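From: Trokley stores desk
To: Bakau workshop list
Date: August 28, 2020
Subject: Re: cable sort, which bin for what

Quick one before I lock up. On Thursday the list was told:

> Ovo stock sheet says 154 leads, we only have 147 on the
> shelf. Can whoever sorts next please coil everything the
> same way and keep the hose apart from the cables?

Hose first — it eats the table. Coiled the big cream one, smaller one goes with the pink bin. Don't bend it tight, the ribs kink.

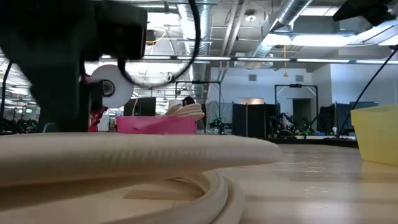 Cream hose on the table, smaller coil on the pink bin.

Then cables. Loops about a hand wide, two ties each, both plugs left sticking out so you can tell what it is without undoing teh whole thing. Network leads and USB can share a tray for now, Mughal room wants them split by January but that's a later problem.

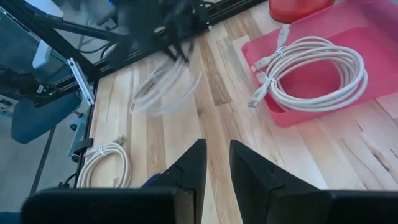
Do the short leads need two ties as well?
One is enough if the coil holds its shape when you pick it up. Save the rest for the long ones, we're down to 520 ties from a bag of 700.

Braided ones are different. They don't like being wound round, so fold them back and forth and put a twist tie at the middle. Snug, no tighter.

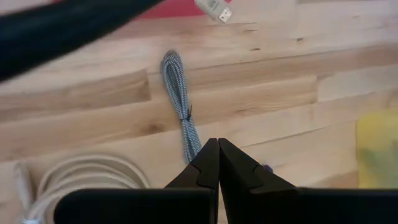
Anything with a cracked plug or bare wire, leave it out of the trays and put a tag on it. Same for leads you can't identify. Still haven't found the missing seven, will check the Ovo boxes Monday. If you borrowed any pls just drop them back, dont need a note.

— Trokley stores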